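Peito de boi para o concurso de junho: embrulhar ou não?

brasa_lenta
Boa noite, pessoal! Em junho vamos ao concurso de churrasco de Holtadau, o primeiro da nossa equipe, e estou naquela alegria misturada com medo (quem já passou por isso entende). Deixo umas fotos e já emendo a pergunta. 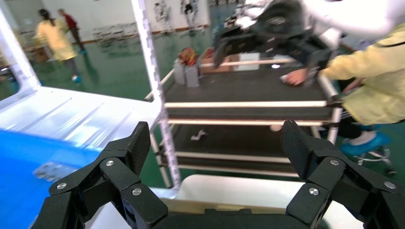
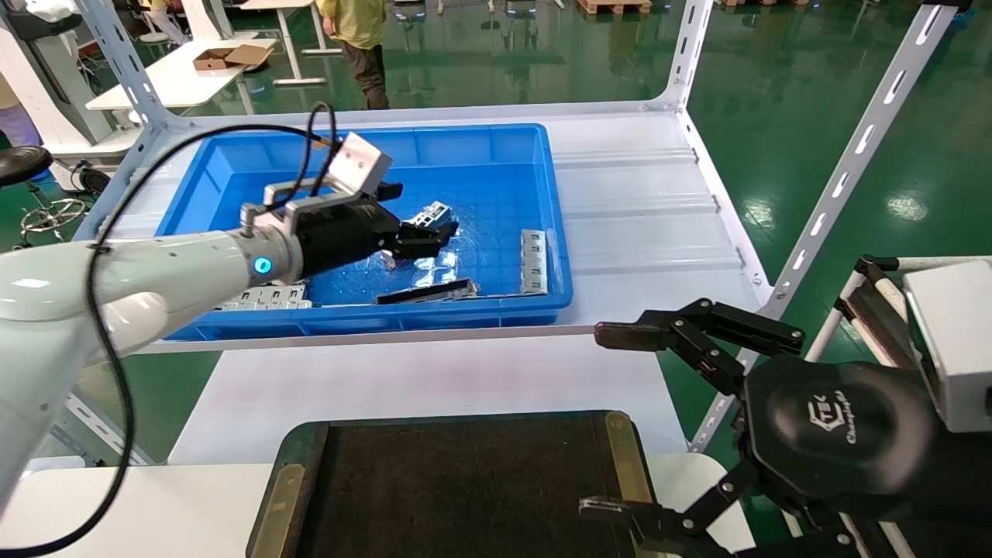
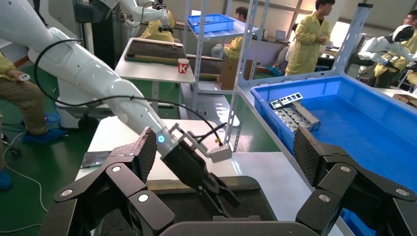 Então: o regulamento dá 13 horas de fogo. Vocês embrulham o peito em papel ou deixam pelado até o fim?

fumaca_da_serra
Que notícia boa, parabéns! Eu embrulho sempre, lá pelas 6 horas, quando a casca já firmou. Sem papel a ponta resseca, e jurado não perdoa.

Nedach77
Discordo com carinho, fumaca. Papel amolece a casca, e lá em Skudar foi isso que me tirou pontos. Deixo sem nada e borrifo de vez em quando.

fumaca_da_serra
Mas com descanso de 2 horas a casca volta, meu amigo! Já falamos disso em outro tópico, rs.

brasa_lenta
Vou testar dos dois jeitos no sábado e volto para contar. Obrigado, gente, um abraço!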